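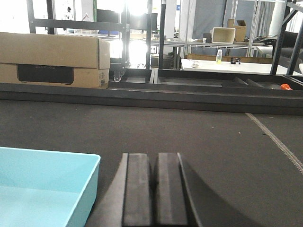
Chapter 3
The Packing Surface

Every packed order passes over a flat surface at some point, and the state of that surface affects the work more than most new packers expect. A carton picks up whatever it is set down on. Grit scratches printed board, and a crumb under a small part can end up inside the customer's box. Small bits like the pale ones lying near the toothed seam are easy to miss on a dark surface, and they tend to be noticed only when someone bends down to look. A seam needs its own check, as do the places where a rail meets the edge, where a cloth passed quickly over the middle will not reach.

In this chapter you will study the surface itself, the open tray, and the finished carton that waits behind them. Chapter 2 dealt with receiving and shelving. If you have not finished the exercises on reading a pick list, go back to them first, as the terms are used here without being explained again.

3.1 Clearing before you start

Begin each shift with nothing on the surface that the first order does not call for. Tape ends, labels, staples and scraps of board go in the bin, and tools go back to the rack. Wipe from the far edge toward you. At the Vornamthorpe site the rule is one wipe at the start and another after every 30 orders, or sooner if a carton has torn. Your own site may set a different number. Follow it.

Cleaning a surface that has a seam takes two passes. Wipe along the seam first, then across the rest. Going straight across tends to push dirt into the teeth, where it stays until something heavy is dragged over it.

3.2 The open tray

An open tray holds loose items between the shelf and the carton. It should have smooth walls and a flat bottom so that small parts can be picked out without hunting for them in the corners. Choose a color that is different from the surface under it and from most of what you pack. A light tray on a dark table is easy to find at a glance, and dark screws or black plastic parts show up well against its floor.

Look into the tray before filling it. A tray that still holds a washer from the last order will add a washer to the next one. When the order is done, turn the tray over above the bin, look again, and set it back in its usual place. The Bonach trays used in the exercises hold up to 14 pounds and should not be stacked when loaded.
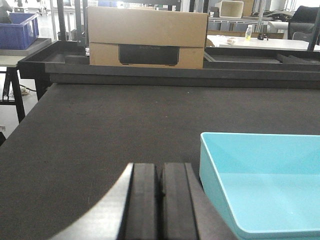
L. Naylor

3.3 Cartons kept at the back

Finished cartons are best kept behind the working area, where they can be seen but are out of the way of the hands. A raised ledge along the back of a table does this well. Stand the box with its long side facing forward, as with the brown one on the ledge. The side you need to check then faces you, and the seam where the lid comes down over the base can be seen along its whole length. A lid that sits crooked shows up as a gap at one end.

Some cartons have a window cut in the front. These save a good deal of opening and closing, as the packer can see that there is something inside and whether it has slipped to one side. A window does not replace the count. Small parts packed behind the main item are hidden from it, and lettering seen through the opening may be too faint to read from a standing position.

Keep the space in front of the ledge free — this is where the next order will be laid out. Tables at the Stoneck depot are 62 inches wide, which leaves room for one tray and one order.

Terms to know

Working area: the part of the surface within easy reach of both hands.
Ledge: a raised strip at the back of a table.
Window carton: a box with an opening cut in one face.
Clear-down: removing everything from the surface between orders.

Before reading on, clear a table at your own site and write down what you took off it. Keep the list for the exercise at the end of Section 3.4.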